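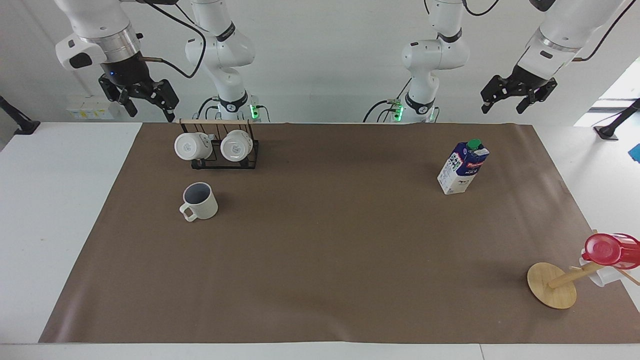 Poste bimanuel Potgate, une pince ouverte au-dessus du plan de travail, avec mugs et supports.

Potgate, poste à deux bras pour la manipulation d'objets courants

Winitz propose le Potgate aux laboratoires et aux centres de formation. Le poste se compose de 2 bras blancs sur embase, chacun équipé d'une pince parallèle à deux doigts. Un voyant vert est placé sur l'embase.

Masse de l'ensemble : environ 59 kg, hors table
Alimentation : 200-240 V
Installation : sur table, câbles vers l'arrière
Logiciel : Rorton, licence de 5 postes comprise

Le jeu d'objets (mugs, égouttoir, arbre à tasses) se commande à part. Le papier kraft n'est pas fourni.

Délai de livraison indiqué sur le devis. Démonstration le jeudi, sur rendez-vous.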